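# Grippers on the finishing bench at Flaltine – what happens to our hours?

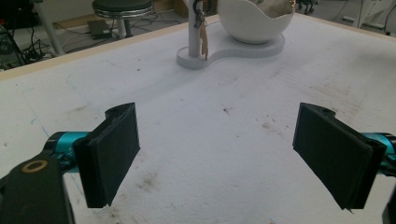 *Keys on the stand, gold piece by the bowl, gripper open.*

**pultville_packer**
I do finishing and packing for Flaltine in Pultville. Since February management has had us picking up small items with hand-held grippers so a system from Rornel can "learn the work". They say no one's hours will change. I've heard that before. We get 5 minutes extra per tray, but the quota is still 184. Has anyone been through this?

**Evangelia Mitsotakis-Vlachou**
Yes, at Longo. Hours stayed the same for a while, then casual shifts stopped being offered. No layoffs, so the promise was technically kept. Ask for three things in writing: whether gripper time counts toward quota, who owns the recordings, and what notice you get before your job description changes. Our wrists were sore too – report that early and keep a copy.

**benchhand10**
I wouldn't panic. Ours still can't pick up a chain without making a mess of it.

**Evangelia Mitsotakis-Vlachou**
Ours couldn't either, the first year. I'd still get the quota bit in writing.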